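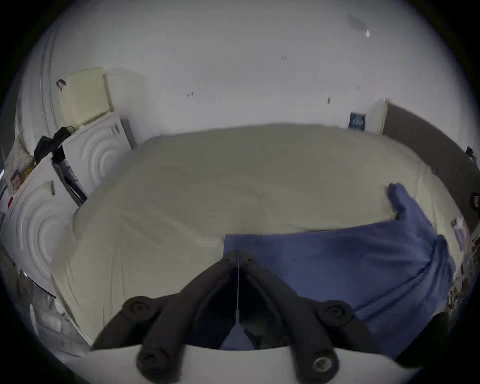 六月の見学会に申し込んだのは、洗濯物をたたむ機械がいつになったら我が家に来るのか、そろそろ自分の目で見当をつけたかったからだ。十年以上前から「あと数年で」と聞かされている。うちの洗濯かごはその間ずっと人力で空になってきた。

行き先はPrydderchという会社の公開ラボで、駅からバスで28分。住宅街の外れにある二階建ての建物だった。受付で名札をもらい、午後一時半に一階の会議室へ通される。案内役は技術担当のDénes Kocsisさん。日本語が達者で、話が早い。冒頭のスライドには「家事の自動化はもう始まっている」と大きく書いてあった。こういう文句にはこちらも慣れているので、とりあえずメモだけ取った。

説明によると、この会社は家事用の腕型ロボットRultisと、それに動作を覚えさせるためのソフトNarnasexを開発している。覚えさせる材料は人間の動作である。二本指のグリッパーを人が手に持ち、カメラを付けたまま普通に家事をする。ベッドの上の布をつかむ、広げる、端を合わせる。その映像をため込んで学習に回す。今のところ集まった布の動作は395時間分だという。多いのか少ないのか判断がつかず、隣の席の人が同じことを質問してくれた。答えは「布に関しては、まだ足りません」。ここは正直でよかった。

続いて実演。台の上に白いタオルが一枚、きちんと広げて置かれている。Rultisの腕が下りてきて角をつまみ、持ち上げ、半分に折った。もう半分に折った。会場から拍手が起きたが、私は時計を見ていた。四つ折りに一分四十秒である。しかもタオルは最初から広げてあった。家で面倒なのはその手前、丸まった塊から一枚を引っぱり出して角を探すところではないか。

そう思ったので手を挙げて、くしゃくしゃの状態から始めてもらえないかと頼んでみた。Kocsisさんは少し考えてから、では一度だけ、と応じてくれた。断られると思っていたので、この点は評価したい。結果はというと、腕は布の真ん中をつまんで持ち上げ、下ろし、またつまみ、三度目に角らしきところをとらえたものの、それは折り目の山だった。そのまま二つに折って終了。できあがったのは、たたんだと言えなくもない形の何かである。うちの子どもが四歳のころの作品に近い。

学習用の映像も何本か見せてもらった。場所を選ばず撮れるのが強みだそうで、カメラの向きも写るものもまちまちである。
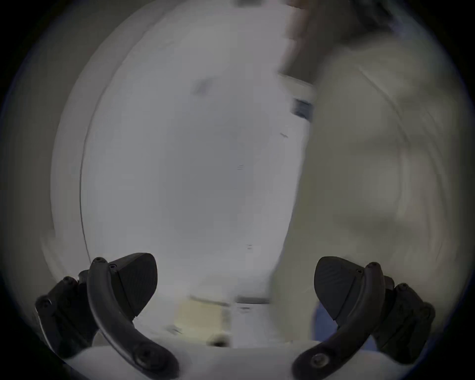
布の話に戻ると、私が一番引っかかったのは「人間の動作を集めれば機械もできるようになる」という理屈のほうだ。人間の家事には、つかむ以外の時間がずいぶんある。部屋に入る、よける、次に何をするか考える、家族に声をかけられる。開いたままの二本の指の向こうを、ベージュっぽい服の人がぶれて横切っている、そんな瞬間から機械は何を覚えればいいのだろう。Kocsisさんに聞くと、不要な部分は後の処理で切り落とすとのことだった。切り落とす作業は誰がやるのかと重ねて聞いたら、今は半分以上が人の手だという。家事を減らすための新しい手作業が、どこかの机の上で増えているわけだ。

休憩を挟んで、二階で店舗向けの展示も見た。こちらはFlallerという棚補充の機械で、箱入りの商品を台車から棚へ移す。形がそろっていて硬いものが相手だと、さすがに様子が違う。見ている間、箱は一つも落ちなかった。速さは人の半分ほどに見えたが、閉店後に一晩かけてやる仕事なら、それで困らない店もあるだろう。ただし袋菓子は対象外、ボトルは検討中、棚の前に買い物かごが置いてあると止まる。展示では棚の前がきれいに片づけてあった。うちの近所のスーパーで棚の前がきれいに片づいているところを、私は見たことがない。

質疑の時間には値段の話も出た。Rultisの家庭向けの価格は未定。ただ、試験導入先に貸し出す場合の目安として月800ドルという数字が挙がり、会場が静かになった。週に一度、人に来てもらうほうが安いのではという声に、Kocsisさんは「今はそうです」と即答した。今は、のところに力が入っていた。

家事用と店舗用で差が出る理由は、見学した限りではそう難しくない。硬いか柔らかいか、置き場所が決まっているかいないか。家の中は柔らかくて置き場所の決まっていないものだらけである。寝室ひとつ取っても、ベッドのまわりには箱だの鞄だの紙だのがたまり、その隙間で人は洗濯物をさばいている。機械のために先に部屋を片づけるのなら、その片づけをやる機械が別にいる。

帰りぎわに、二本指のグリッパーを実際に持たせてもらえた。思ったより軽いが、握りっぱなしだと手首にくる。台の上の布巾をつまんで折ってみたところ、自分の指ならすぐ済むことに何度もやり直しがいった。指先の感触がないと、布が一枚なのか二枚重なっているのかがまるでわからない。機械に同情したのはこの日初めてだった。

見学会は無料、定員は30人で、次回は秋の予定だという。実演の時間が短いので、見たいものがある人は前のほうに座って早めに手を挙げたほうがいい。駐車場はない。帰りのバスは一時間に二本で、私は目の前で一本逃し、家に着いたら乾いたシーツが取り込んだままの形でソファに載っていた。たたむのに二分かかった。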